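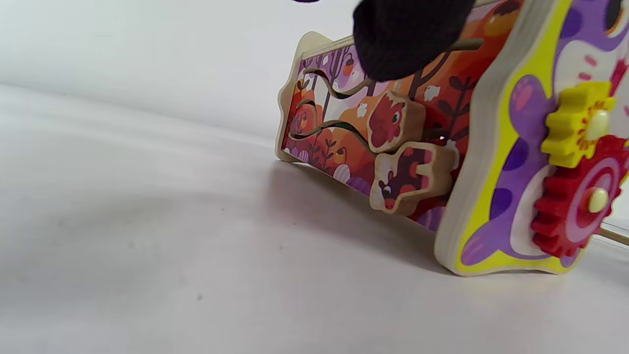 porchlight_mama wrote:
I'm going to be the one who disagrees, and I hope you'll take it kindly, because I remember very well how it felt to stand in the middle of my own living room and want to bag up the whole thing. We tried a strict toy rotation for most of a year. Four bins in the closet, one bin out, swap on Sunday night. What I got was a little boy who spent his mornings standing at the closet door asking for the bin that wasn't out! He's a kid who likes to come back to the same thing day after day, and every swap felt to him like somebody had gone off with his friends. So my vote is to give away what really isn't played with and leave the rest where they can reach it.

twopearsinabowl wrote:
Thank you, and I do take it kindly. I'm the one who started all this so let me answer before it gets away from me. I hear you about the closet door, we have had a bit of that too. My trouble is that mine are 14 months and almost four, and the amount that's out on the floor just gets dumped. They don't play with it, they wade through it. Last week I put everything away except the wooden activity toy with the autumn forest on the side, a basket of scarves and the farm animals, and the two of them were busy for 30 minutes while I made soup. That hasn't happened since the baby started crawling. I'd love to keep that going without turning into a warden.

hollyhock176 wrote:
Following this one with great interest! We're in a two-bedroom in Rankin with no closet to speak of, so ours go under the beds in those flat Zilo boxes with the wheels. I don't do a schedule. When I notice they're walking past something for a few days I slide it under the bed, and when somebody is cranky on a rainy afternoon I slide something else out. It's lazy but it has worked for two kids and a visiting cousin.

One small thing on the Zilo boxes, the lids pop off if you fill them to the top. Leave an inch or so.

grandpaslippers wrote:
I raised three before anyone had a word for this, and my wife did exactly what hollyhock does, except that it was the attic. She'd come down the ladder with a cardboard box in November and you would have thought it was a second Christmas.

I'd put in a word for the grandparents, though, if I may. My daughter rotates, and that's her business and I think she does it well. But it does sting a little when you've brought a present and it goes up on the high shelf the same evening. Let it stay out a week. We notice!

twopearsinabowl wrote:
Oh, that's a fair point and I'm a little ashamed of myself. My mother-in-law gave us the big Flumero marble run and I think it lasted two days before I hid it. (In my defense, marbles, and a baby.) I'll bring it out when she's here and we can build it up on the table with the older one.

porchlight_mama wrote:
That's a lovely idea. And 30 minutes of soup time is nothing to sneeze at, I'll give you that. I'd only say to watch your older one. At almost four they have a game going in their head that lasts for days, and the farm animals might be in the middle of something when you come along to swap them out. Could you rotate the baby's things and leave the big one's shelf alone?

quietkettle wrote:
We do it the way porchlight describes and I'd recommend it to anybody with a gap like that. My daughter has a low shelf that is all hers and she decides what sits on it. The only rule is that it has to fit on the shelf. If she wants something from the cupboard, something else goes in, and she takes this VERY seriously — there have been whole mornings of standing there with a stuffed rabbit in one hand and a fire truck in the other. The baby's stuff I swap when I feel like it and he has never once complained.

We bought the Fatach shelf, which was $165 and more than I wanted to spend, but it's low and it doesn't tip. Do anchor it anyway.

hollyhock176 wrote:
$165 for a shelf, my goodness. I have a bookcase from a yard sale lying on its side and it does the same job.

quietkettle wrote:
Ha, I know, I know. My husband said the same thing in nearly the same words. It was a birthday present to myself and I'm sticking to my story.

sockdrawer236 wrote:
Can I be a grump for a minute? I feel like every one of these threads ends with people buying more boxes and shelves to hold the things they have too many of. We moved in August with one carload and the rest in storage, and for five weeks the kids had a ball, some crayons and whatever was in the kitchen drawers. They were fine. They were better than fine, they built a town out of oatmeal containers. When the storage unit finally got opened I gave away more than half and they only ever asked about one thing, a plastic phone with no batteries in it, and I still feel bad about the phone.

porchlight_mama wrote:
Not grumpy at all, I think you and I are on the same side! Less in the house in the first place. But I'm so sorry about the phone.

grandpaslippers wrote:
There's always a phone. Ours was a wind-up duck. She's 41 and she brought it up at Easter.

twopearsinabowl wrote:
I've read all of this out loud to my husband and here is where we've landed for now. The older one gets her own shelf, quietkettle style, and it'll be the yard sale kind. The baby's things go in two boxes under the crib and I'll swap them by feel, no Sunday nights. Nothing leaves the house until it's been in a box a couple of months and she has had a chance to ask for it, on account of the phone and the duck.

What I still haven't figured out is books. Do you rotate those? Ours are everywhere and I can't bring myself to put a single one away.

hollyhock176 wrote:
We don't touch the books. They live in piles and I've made my peace with stepping over them.

quietkettle wrote:
Same in our house, except the holiday ones, those go up with the decorations. And library books get their own basket by the front door or I pay for it, literally.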